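Stikura washroom cell

The Stikura washroom cell is a training and test station for hand-held and arm-mounted grippers, kept by the Dorum workshop and used mainly to practise work on toilets. It takes its name from the Stikura gripper, the tool it was first set up to serve. Its users call it the Throne Room, a name that has been removed from the booking sheet twice and has come back both times.

Background

Dorum began with a kitchen cell, which was popular and had a queue. The washroom cell was proposed in December by Bernice Asante, then in charge of tool upkeep, on the grounds that a gripper which can lift a teaspoon has not yet met a toilet lid. The first session was logged on 2020-02-23. The log entry reads, in full, "Lid up. Lid down. Lid up." Later entries are longer without being much more exciting.

Layout

The cell occupies one end of a store room and shares it with things that were already being stored. Toilets are stood against the wall, with enough floor between them for an operator to kneel. Different shapes are preferred, as a gripper set up on one oval seat tends to grow overconfident. Brabec, the workshop's fitting guide, asks that seats and lids be left raised between sessions so that hinges and bumpers can be checked at a glance. It is the only known house rule in the building to take this side of the argument.

Setting up the gripper

The hand-held version of the Stikura has no arm to hold it steady and relies on the operator, who is usually the least repeatable part. Setting up takes 20 minutes when done by the guide and rather less when done by everyone else.

The grip surfaces are wiped with a barely damp cloth and left to air. The fingers are then opened and closed slowly through their full travel, with the operator listening for clicks. One click at the end of the travel is normal. Two clicks mean a worn pin. A click that stops when a colleague is called over to hear it is entered in the log as "intermittent".

Next comes the zero check, in which the fingers are closed on nothing and the reading is compared with the card kept in the tool case. If the two disagree, the fingers are opened and the check is repeated. If they still disagree, the card is to be believed. Only after this is the tool brought to the toilet, where the operator makes three slow approaches without touching anything.

Routine care

Wear in the washroom cell differs from wear in the kitchen cell. Toilet seats are smooth, curved and heavier on one side than new operators expect, and the fingers tend to slide before they bite. Grip pads are changed every 28 sessions. The old ones go into a tin marked "Pads, good", whose contents have not been good for a long time.

By the last yearly review the cell had logged 3,173 lid movements, and 134 of these were marked as slips. Most slips came in the first few tries of a session, and the review recommended warming up. A minority report, written on the back of the same sheet, recommended the kitchen.

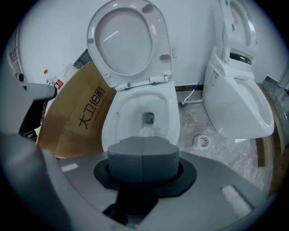 A hand-held gripper in front of two toilets with their seats and lids raised.

Cables are the other steady nuisance. The guide asks for leads to be moved out of the kneeling space before work starts, and for the floor to be looked over again after any break, leads being given to wandering. Anything dropped in a bowl is to be fetched out by hand, in gloves, by whoever dropped it. Using the gripper for this is forbidden under rule six, which was written in a single afternoon and is the only rule everyone can quote.

Repairs

Few repairs need the tool to leave the building. Loose finger pins are pressed back in and sealed, and a sticking slide is cleaned dry. Oil was tried once, on the advice of a visitor, and for the rest of that week the gripper could hold nothing at all, although it did so very quietly.

Damage to the toilets is recorded separately. Hinges loosen first, usually on the side nearer the operator, and are tightened by hand. Seats that rock after tightening are taken off and refitted.

Related cells

A second station on the same plan, known as Brindis, was set up later for washbasins and taps. It uses the same pad schedule and its own tin.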